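Search this site Search Go

We use cookies to remember your settings and to count visits. Accept Reject Manage

Let the hands do the explaining

Fri 10 December

I've come round completely to teaching robots by showing them. I spent years on the other side of it, writing out every move as a list of positions, and I was proud of those lists. The longest ran to 2199 lines and moved boxes from one conveyor to another at Lelton. It was a good program. Then somebody changed the box.

What won me over was an afternoon in June with the Isell bench, where you sit with a pair of handles and the arms across the room do what your hands do. Within minutes I'd stopped thinking about joints and was thinking about the thing I was holding, and I can't tell you how happy that made me! All the fiddly knowledge I'd never managed to type (tilt it a bit, let it slide, nudge it with the other side) went straight down the wire. You do the job, the machine keeps a record, and you do it again with everything moved a little to the left.

People tell me this is a step backwards. We had proper engineering, they say, and now we have someone waggling a lever all day and hoping. I do see why it looks like that. A written program can be read and argued over, and a pile of demonstrations can't, or not easily. The Fernandes group went through over 500 of theirs one by one and still couldn't say which ones had taught the arm to approach from the wrong side. That's a real cost and I'd like to see more people owning up to it.

But look at what we were never going to write down. Flat things are my favourite case. A sheet of clear plastic bends, catches the light, sticks to its neighbour and half disappears against whatever is under it. A sheet of card behaves nothing like it. Ask someone to describe in words how they pick the one off the other and they'll start miming within a sentence, because the knowledge is in the mime.

I'm fond of picture frames for just that reason. Everyone has put one together, everyone has got the sheet in squint, and there's scarcely a hard surface in the job that you can grab without thinking. Guiding two fingers through it by remote control is slow and absorbing, a bit like icing a cake in oven gloves. You learn which views you need and how much you'd been relying on your fingertips. 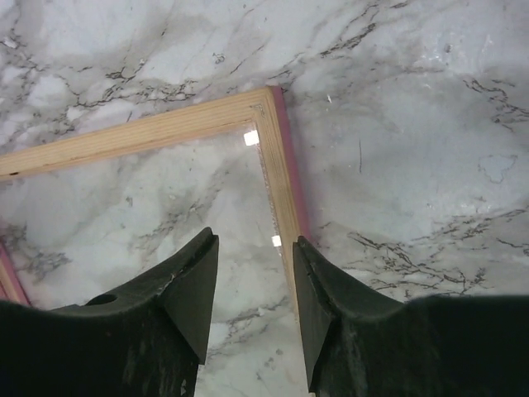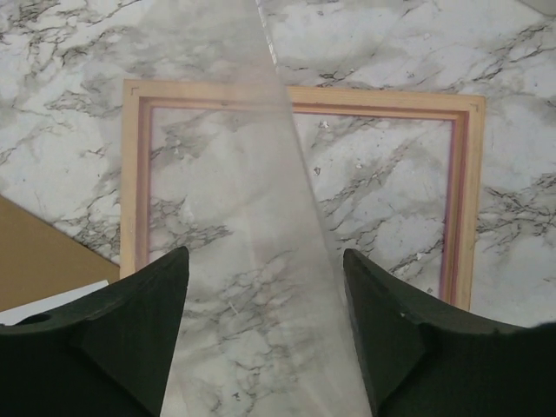 A see-through sheet, with the frame and the marble pattern showing through it.

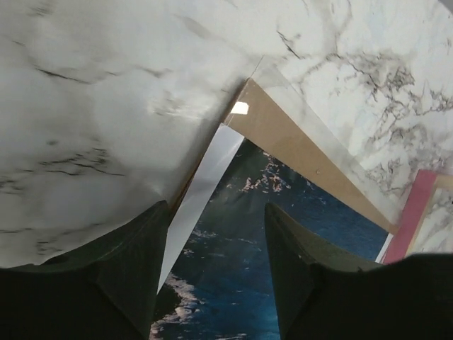
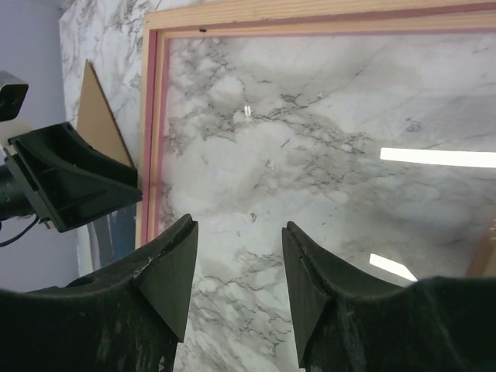 By hand or by handles?

There are 2 camps here and I have a foot in each. Taking hold of the arm and pushing it through the job, as the Prostetti people like to do, gives you the weight of the thing. You feel it when a corner binds. The trouble is that your own arms get into every view, and an hour of it is hard on the shoulders. Handles leave the view clear and let you go on for longer, but most of them tell your hands nothing, so you squeeze too hard.

If I had to choose I'd take the handles and put up with the squeezing. I've now recorded 830 runs that way, plenty of them ugly, and I've kept the ugly ones. A fumble followed by a recovery is worth having. Beginners always want to delete those and start clean, and I always ask them to wait a week first.

Get new posts by email. Enter your address Subscribe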